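The Biscuit Tin Shelf: bits from our tasting swap

23/02/2021

Hello again! I promised a write-up of the biscuit swap and it has taken me ages, mainly because I kept eating things before I'd sorted the notes out (sorry, Hina). For anyone new, a few of us post each other biscuits through the winter, the plainer the better, and then argue about them. We started with two of us, me and Shabnam Shaikh, and it has got a bit out of hand since. Shabnam's spreadsheet now has 2,635 lines in it, and I would love to know what she's putting in there because we have not eaten that many biscuits. I don't think.

This round was meant to be all butter biscuits. Maham Swati ignored that completely and sent ginger nuts, which we let through as they were very good. Everyone else stuck to shortbread, and I'd forgotten how much I like it. Proper shortbread wants a cup of tea that's nearly too strong, and you have to have the second piece while the tea is still hot enough to matter.
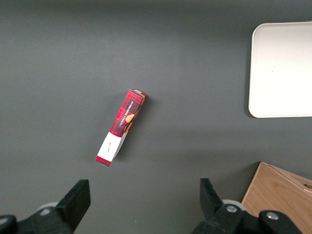 I'm a fingers person, by the way. Rounds are pretty and petticoat tails are lovely on a plate, but a finger fits in a mug and that's the end of it as far as I'm concerned. Arsalan Kazmi says dunking shortbread is a crime and that it should be eaten dry, in small bites, with coffee. He also puts it in the fridge! We've agreed to leave it there.

Vanilla was the big talking point. Ilgın Yazıcı loves it and says plain shortbread tastes of nothing but butter (yes, Ilgın, lovely). I was more on the fence. A little vanilla is nice and makes the whole thing smell like a cake coming out of the oven, but too much and I feel as if I'm eating custard powder. My gran's recipe has flour, butter, sugar, a pinch of salt and a lot of muttering, and I still think that's the one to beat. Hina has asked for it twice now. It's on the back of a gas bill somewhere and I will find it.

A few things people asked me after last time. Yes, you can post shortbread, but wrap it well and pad out both ends, because it's always the end pieces that go to crumbs. Don't bother with anything chocolate-covered once we're into May. If yours does arrive in bits, press it into the bottom of a dish with some melted butter and put a cheesecake on top, and tell everyone you meant to. Maham did this with a whole parcel and got more compliments than she's ever had for her baking.

Next round is oaty things. Flapjacks count, Arsalan, before you ask, but cereal bars don't. If you'd like to join in, leave a comment with your favourite biscuit and whether there's anything you can't eat, and I'll pair you up with somebody. No homemade unless you've labelled the nuts, please!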